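Sorting Small Items With an Open Tray: Frequently Asked Questions

What does this page cover?
Sorting mixed small household goods (soft toys, tissues, packets, folded cloth) into one open tray. It applies to the Tavar shallow tray and to any similar low-sided box. For lidded bins, see the Cisach stacking guide.

Which surface should I sort on?
Any flat surface with room for the tray and the pile side by side. A bed works if the quilt is pulled tight. On a table, leave the cloth on — small packets slide less on fabric.

How much weight can the tray take?
The Tavar tray is rated for 733 grams when lifted by the rim and more when it stays put. An average mixed load comes to around 368 grams.

What goes in first?
Soft items. Plush toys take up the most room and can be pressed to fit. Flat packets go in next, along the sides, with the printed label facing up.

Can food packets share a tray with toys?
Only if they are sealed. An opened snack bag should be folded over and taped around the middle, or moved to the kitchen shelf. Keep the barcode and date uncovered if possible.

What does a mixed load look like partway through?

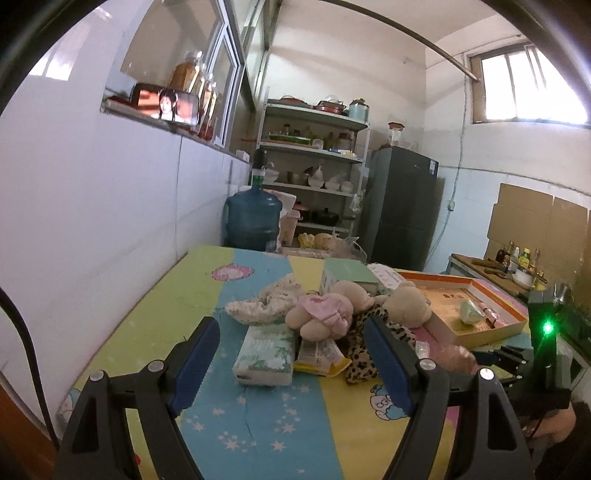
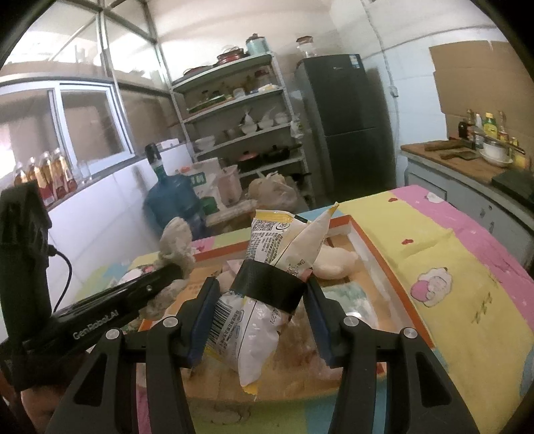
Plush toys and packaged goods with an orange-rimmed tray, on patterned fabric.

Do tissues belong in the tray?
Yes, if the pack is the soft type. Lay it flat near the front. Hard tissue boxes waste space and should stand on a shelf.

How should cloth items be stored?
Folded in thirds and placed at one end. Crumpled cloth hides small objects, so shake each piece out before folding.

The tray is full and there are items left over. What now?
Start a second tray. Do not stack above the rim. Loads that stand higher than the rim tip when carried through a doorway.

How do I clean the tray?
Wipe it with a damp cloth and dry it before refilling. The Zondetex liner (part 52) lifts out and can be washed by hand in cool water. The older Su liner (part 51) cannot be washed and should be replaced when marked.

How often should the contents be checked?
Twice a year is enough for toys and cloth. Check food packets monthly and discard anything past its date. Our own trays are emptied in March.

Are replacement liners sold separately?
Part 52 is sold singly. Part 51 is no longer made — part 52 fits the same tray.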